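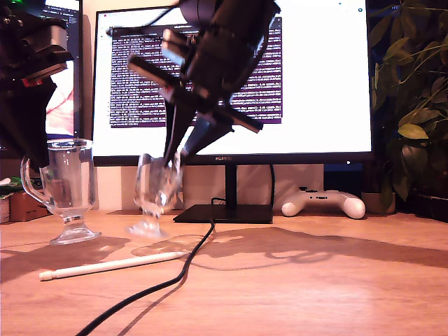 Retour sur la porte ouverte de l'atelier Kondach

Il faut bien l'avouer, quand le bulletin de décembre a annoncé une démonstration de bras robotisés, je pensais y rester une petite demi-heure, le temps de saluer les habitués et de prendre un café. Je suis repartie à la nuit tombée ! L'équipe de Kondach avait préparé les choses avec beaucoup de gentillesse, et Nomvula Nkuna, qui nous accueillait, a pris le temps de répondre à chacun, même à ceux (j'en étais) qui posaient deux fois la même question.

Au programme, un exercice qui paraît tout bête : attraper une tasse en verre sur une table. Deux bras noirs, chacun terminé par une pince à deux doigts, et des verres à pied avec une anse, comme ceux où l'on sert le café viennois. Le projet s'appelle Lekow et il occupe l'équipe depuis 3 ans. On nous a expliqué que le verre est un vrai casse-tête pour une machine – la transparence laisse passer tout ce qui se trouve derrière, les reflets trompent les caméras, et une pince un peu trop franche suffit à faire des dégâts.
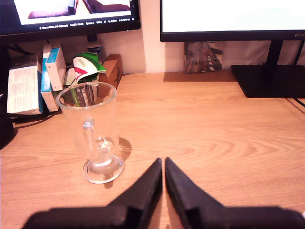

Faut-il savoir programmer pour apprendre un geste au robot ?
Pas du tout : une personne guide le bras, le geste est enregistré, puis on recommence jusqu'à ce que le programme ait assez d'essais pour se débrouiller. Pour la tasse, l'équipe en a gardé 463.

Cette patience m'a beaucoup impressionnée. Nomvula nous a raconté que les 398 premiers essais, faits l'hiver dernier avec des gobelets en plastique, n'avaient presque servi à rien une fois passés au verre, et qu'il avait fallu reprendre depuis le début. Elle le racontait en riant, mais on devinait les longues soirées derrière ! L'objectif est maintenant d'arriver à 1000 essais avant l'été, en changeant un peu la lumière et la place des objets à chaque séance.

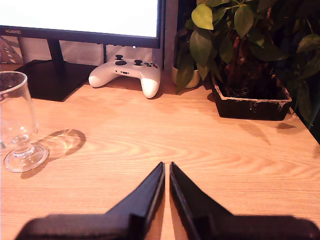

Un verre, une manette et un peu de verdure sur la table de démonstration.

Nous avons ensuite parlé de la suite, et les idées ne manquent pas. Chez Sodel, qui prête les locaux, on aimerait voir les bras aider un jour au rangement de la vaisselle dans les cuisines collectives. Plusieurs visiteurs se sont demandé ce que deviendraient les emplois, et la discussion a été franche, parfois vive, toujours courtoise. J'ai surtout retenu la question de l'anse : par où prendre une tasse quand on n'a que deux doigts ? Essayez donc chez vous, avec le pouce et l'index, vous verrez que ce n'est pas si évident.
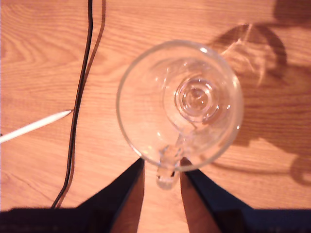

Nandi Engelbrecht nous écrit qu'elle aurait aimé un peu plus de temps pour les questions, et que la prochaine visite devrait, selon elle, prévoir un créneau en fin d'après-midi pour les parents qui viennent après l'école. Le message est transmis à l'équipe, qui envisage une nouvelle date au printemps, avec une ouverture dès 16 heures. Les inscriptions se feront comme d'habitude à l'accueil.

Classé dans : Vie locale, Visites et découvertes, Robotique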